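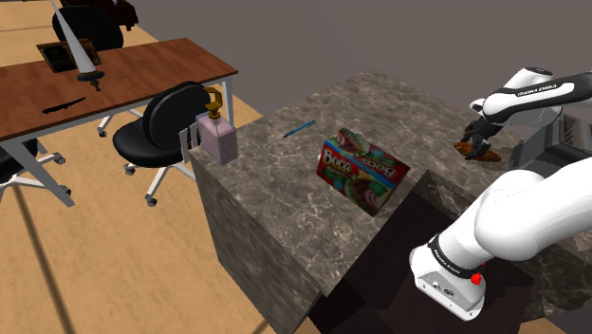

Mingxuan Xiong
@mingxuan_packs
Thread · May

1/ Many of you asked how is the work now at Cindurard, after the arms came to the packing hall. I will write it in some short posts. My English is slow, please be patient.

2/ I work at the gift box line. We put together small orders: a box of sweets, something from the bakery, maybe a soap or a pen if the customer wants one. Before, I did all of it by hand, standing, from six in the morning.

3/ Now every new item must be tried in simulation first. The stone counter, the red Boco box, the pink pump bottle, the little brown bread or pastry, all are computer models. The Franka arm goes to them there many times before a real one touches a real order.

4/ I did not expect that this would become part of my job. But the engineers from Esora do not know how a pastry breaks. I know it. So two afternoons I sit with them and say where to hold, how hard, which side must stay up.

5/ A box is easy to explain. It has flat sides. A pump bottle is more difficult, the head turns if you take it from the top. For pastry I had no words at first. I took one from the tray and showed with my fingers, and they wrote down what I did.

6/ What changed for the body: my shoulders are better. On a full shift we had 300 orders, and the lifting was the worst part. Now I lift less and I look at a screen more. In the evening it is my eyes that are tired.

7/ What changed for the talk: before, we were four at one table and we talked all day. Now two of us are at the line and two are in other rooms. I miss this more than I thought. We eat lunch together at noon, this we asked for and we got it.

8/ Salim Biwott, our shift lead, went to the managers in the first week and asked them to write on paper that no one loses hours in the first year. They wrote it. The second year is not on the paper. We ask about it at each meeting.

9/ Pay: I get a small extra for the afternoons with the engineers. My colleague on the night shift does the same teaching and does not get it yet. I think this is wrong and I have said so.

10/ Someone from the Mbwambo warehouse wrote to me that their arms came without any training for the people. If this is your case, ask early who stops the machine and who repairs it. With us it took almost 50 days until we had a clear answer.

11/ To the person who asked if I am afraid of it: of the arm, no. Of the second year, a little.

12/ Tomorrow we begin with soft bags, and I already told them it will be hard. I will write again when I have seen how it goes.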